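From: the member who was sent to the Tiltdale open day
To: members' list
Date: 9 January 2026
Subject: Re: Was it worth the drive?

An earlier message on this list said:

> Did anyone end up going to the humanoid open day out at Tiltdale? I had
> my name down and then the ute had other ideas. I'd like to know whether
> it's worth the club organising a group trip in February, or whether it's
> an hour of somebody reading slides at you. Also whether the thing does
> anything you'd want done. The flyer said "household tasks", which covers
> a lot of ground at my place.
>
> And is there parking?

Yes, I went. There is parking, across the road behind the tile showroom, and it's free if you ignore the sign that says it isn't. Allow 60 minutes from the highway turnoff, because the last stretch is all roundabouts.

To your main question: there are slides. I won't pretend otherwise. The Raltent people have a deck, and the deck has a hockey stick on it, and the hockey stick begins going up shortly after the present day, as they always do. I ate two lamingtons during this section and regret neither. After that they let us through to the demo room and things improved.

The program they're running is called Chala. As it was explained to us, the idea is ordinary jobs with ordinary objects in a room fitted out with ordinary furniture: reach for something on a desk, hold on to something small, deal with a fridge. If you've been to the big trade shows you'll know the usual fare is backflips and waving. Waving is very nice, but I have relatives for that. I'd far sooner see a machine reach for a bottle, and so, going by the way everyone shuffled forward, would most of the group.

My notes, for those who like this sort of thing:

It is slower than you expect. I had been warned about this and was still unprepared. There's a stretch before each grasp where the hand hangs about near the object, thinking it over, and a whole crowd of grown adults stops breathing. I haven't felt tension like it since the club's last annual general meeting, when we did the vote on the shed roof.

The hands are the interesting part. Fingers, plural, and they do look like they mean it. I asked what a hand costs and was told it depends on volume, so I asked what it costs at a volume of one, and was told that was a good question. Somebody behind me laughed, which I appreciated.

It walks, in that it has legs and they are used. I was more taken with the cables. Anyone on this list who has ever tried to run a bench supply to something that moves will feel at home in that room. I asked whether the cabling up top was for power, data or holding it up, and got a "yes". I've put the question in writing and will report back if I hear anything.

The fridge job got the longest explanation. Doors are horrible things to automate, apparently, and I believe it, having watched my own household try to close one. The handle, the seal and the swing each want something different from the arm, and the floor won't move over to help. Their engineer said they had logged over 1000 attempts at household tasks of one kind and another since the program began. I asked how many of those they'd class as good ones and we had a frank and useful chat, the short version being that it depends how you feel about the word "good". I came away thinking better of them for it. The hockey stick had left me expecting 100 per cent.

Pictures, for those who only open these messages for the pictures:

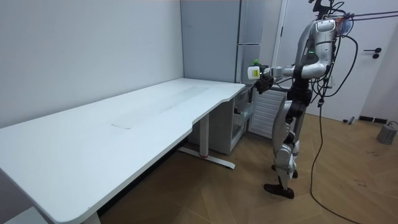
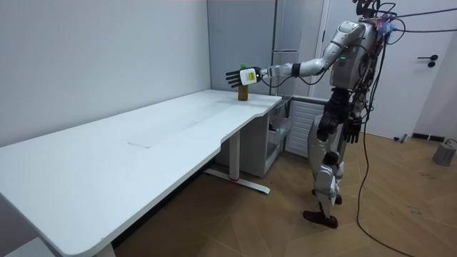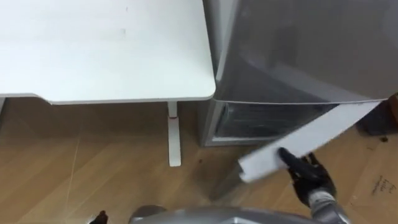

I should mention the stand out in the foyer, run by Arormont, who make grippers and wanted us all to know it. Good people, decent brochures, very firm pens. Their pitch was that most jobs want a plain two-jaw gripper and a bit of thought about the fixture, and that fingers are what you buy when you haven't worked out what you're picking up. I have a lot of sympathy with this view. I also noticed that they spent most of the afternoon in the demo room looking at the fingers.

Now, the group trip. I'd say go, with conditions. Ring ahead and ask for the short version of the talk. They do have one; it was mentioned wistfully by the person who had to give the long one. Wear something warm, as the foyer has the climate of a cool store. If you want to ask about control software, write your questions down and hand them over at the start, because the person who knows the answers is also the person running the demo, and you don't want to be the one who interrupts a grasp.

I wouldn't bring the juniors unless they're the patient kind. My nephew would have lasted until the first long pause and then gone looking for the lamingtons, and I'd already been through those.

As for whether it does anything you'd want done: I've been turning this over since I got home. If your question is whether it can come round and do your kitchen, no, and don't sell the dishrack. If it's whether you'd learn something by standing in a room with one for an afternoon, I did, and I went in fairly grumpy. I've already pulled the old arm out from under the bench to have another go at the wrist, so if anybody has a spare pair of the small bearings we used on the plotter, I'll swap them for a box of stepper drivers, most of them working.

Let me know numbers for February and I'll ring Tiltdale. And do get the ute looked at.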